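Dillville Community Rooms – progress report to the Bermúdez Fund
November 2021

Hello again, and thanks for your patience while I got this together. I know the last one was mostly a list of delays, so I'm happy to have some real progress to tell you about this time!

The back room first, as that's where most of your money went. When I wrote to you in January it was still full of the old shelving and the broken chairs from the hall, and you could get from the door to the window if you turned sideways. All of that is gone now. We gave away what was worth giving away, the county took the rest, and I spent a long weekend pulling staples and tape off everything at shoulder height. I found a box of 200 unused name badges from a conference I can't trace, and I've kept them (they're perfectly good badges).

The walls took longer than planned. We'd allowed for one coat and they needed two, plus a patch by the light switch where the plaster came away with the old notice board. The extra paint came to $80, and I took it out of the small repairs line, which still has a bit left in it. I hope that's okay – the guidelines say I can move anything under 100 without asking, but I'd sooner tell you.

Furniture next. The Vivgate order arrived in two lots, the second one nearly a month behind the first, and one of the tables had a bent leg and had to go back. The replacement is here and it's fine. We now have five tables that fold and one that doesn't, and the groups have already worked out which ones they like. The sewing group wants the heavy one every time. I've asked the Flullex people for a price on a trolley so that we can stop dragging the folding ones down the corridor, and I'll send you the quote when I have it. No rush on that.

You asked last time how many people are using the place. The sign-in book shows 391 visits since we reopened the room, which made me very happy, although I should say that it counts visits and the same faces come back a lot. The after-school group is the biggest chunk. The language class has moved to evenings, and I think it'll grow once the weather stops putting people off.

Cleaning has been my own little project. We had three different half-empty sprays under the sink and a powder that had gone solid, and I've swapped the lot for one mild cleaner and a stack of cloths. There's a sheet on the inside of the door now saying what to wipe and when. People mostly follow it. The glue from the craft sessions is still a pain, and I've started putting paper down before they arrive.

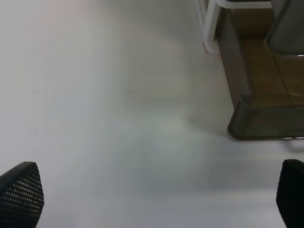

Plain surfaces were the thing I pushed for hardest when we were choosing, and I know a couple of you liked the patterned samples better. I'm still glad we went this way. With a smooth, pale gray-white like this there's no print or seam to hide anything, so even one tiny dark mark near the middle catches your eye, and whoever is on cleanup can go straight to it. It also sits nicely next to the dark gray on the furniture, with those rounded corners that I was so keen on for the little ones. I'd pick the same again for the front room.

Speaking of the front room, that's what is left for the next stretch. The blinds need replacing, the radiator cover is held on with string, and I'd like to get the storage sorted before we bring anything new in. I haven't spent anything on it yet. My plan is to clear it over the holidays, when the groups take a break, and do the painting straight after. I'm allowing for two coats this time.

Money overall is on track. The receipts are in the same envelope as usual, in date order apart from the hardware store ones, which are clipped together at the back. If you'd like to come by and see the room, mornings are quietest, and there's always coffee on – just let me know so I can move my boxes off the good chair.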